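From the Listatdale Neighborhood Newsletter: The Long Way to a Good Loaf

Several of you wrote in after the last newsletter to ask about the rye bread that was on the table at the fall potluck, and I have been meaning to answer ever since, but one thing led to another and then the oven light went out and I spent a week baking by flashlight. So this is a long answer to a short question, and I hope you'll put the kettle on first.

The bread is a plain sourdough rye, about as old-fashioned as they come. I learned it from a handwritten card that was tucked in a secondhand cookbook I bought at the Petileo rummage sale. The card had no name on it and the bottom third was one big butter stain, so I never did learn what the last step was supposed to be. I've made up my own, and it has served us well enough!

Start the evening before. Take 50 grams of lively starter and stir it into a bowl of rye flour and lukewarm water until you have something like thick oatmeal. Cover it with a plate and leave it on the counter. In my kitchen the best spot is beside the refrigerator, where a little warmth comes out of the back, but in September it will rise nearly anywhere you put it. By morning it should be domed and full of holes and smell a bit like apples. If it smells like nail polish remover it has been hungry for a while, and you should feed it again and wait until suppertime.

Then add the rest of your flour, salt, a spoonful of molasses and a good pinch of caraway. (My family is divided on the caraway. I leave it out of every other batch to keep the peace.) Rye dough doesn't behave like white dough, and I wish the card had said so, because I kneaded my first one until my wrists ached and it stuck to me like wet cement. You only need to stir it well, scrape it into a greased pan, and smooth the top with a wet spoon. Let it sit until small cracks show on the surface. That takes 2 hours at my house, sometimes longer when it rains.

Bake it hot for the first 30 minutes, then turn the oven down and let it go until it sounds hollow when you knock on the bottom.
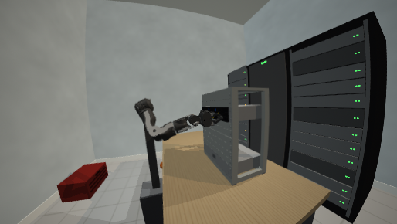
Now comes the hard part, which is leaving it alone. A rye loaf cut warm will gum up the knife and taste like paste, and I say this as someone who has done it more times than I'd like to admit. Wrap it in a dish towel and let it rest overnight. It's better the second day and best on the third, with butter and a slice of sharp cheese, or toasted dark with plum jam.

For flour, I buy the medium rye from Durnar, the little store past the feed lot, where they'll scoop it fresh if you bring your own jar. The Rengifo bakery also sells it by the bag on weekday mornings, and they are very patient about questions.

If you would like some starter, I always have more than I can use. Leave a clean jar with a lid on my porch swing with your house number taped to it, and I'll fill it the next time I feed mine. It likes to be fed once a week if you keep it in the refrigerator, and it doesn't mind if you forget now and then - mine once sat behind the pickles for most of a winter and came back after three good feedings.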